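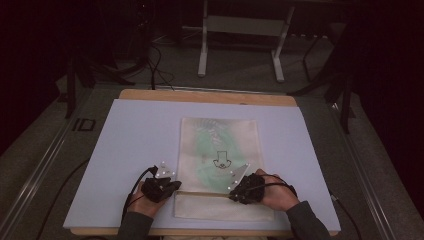 *Paño estampado sobre el tablero claro, con el pliegue en la parte baja.*

**Incidencia 17 — El paño no queda recto al doblar**
Abierta por: Gwawr Edwards
Lugar: mesa de doblado, Tistthorpe
Estado: pendiente de confirmar

**Problema**

Buenos días. Los paños de la serie Zodcombe llegan a la caja con el borde torcido. Si empiezo el doblez desde abajo, la franja lisa queda más ancha en un lado que en el otro, y el dibujo negro del centro se ve inclinado cuando el paño ya está doblado. La clienta nos devolvió 20 piezas por este motivo.

**Lo que he probado**

- Planchar antes de doblar. Mejora un poco, pero el borde sigue torcido.
- Doblar directamente encima de la madera. La tela se desliza menos, pero la superficie engancha el hilo y he vuelto al tablero.
- Marcar la línea con la uña, de lado a lado, sujetando con las dos manos. De momento es lo mejor.

**Respuesta de Iolo Pugh, sábado**

Gwawr, ¿usas como guía el estampado verde o la orilla de la tela? El verde tiene manchas irregulares y no sirve para medir. Mide desde la orilla, 2 cm en cada extremo, y aprieta el pliegue antes de soltar.

**Gwawr Edwards**

Usaba el estampado, sí. He repetido con la orilla y los paños de la primera pila salieron bien. En la segunda pila hay varios que siguen mal. Los he puesto sobre la escuadra y creo que están cortados torcidos — entonces el doblez no tiene la culpa.

**Branwen Dafis**

Separad los de la segunda pila, por favor, y no los planchéis más. Pregunto a Prys por el corte. El pedido completo es de 2000 y prefiero saberlo antes de seguir.

**Pendiente**

1. Prys Gronow revisa el corte del rollo.
2. Gwawr sigue solo con la primera pila, midiendo desde la orilla.
3. Falta decidir qué hacemos con los paños torcidos — ¿se recortan o se venden como segunda calidad?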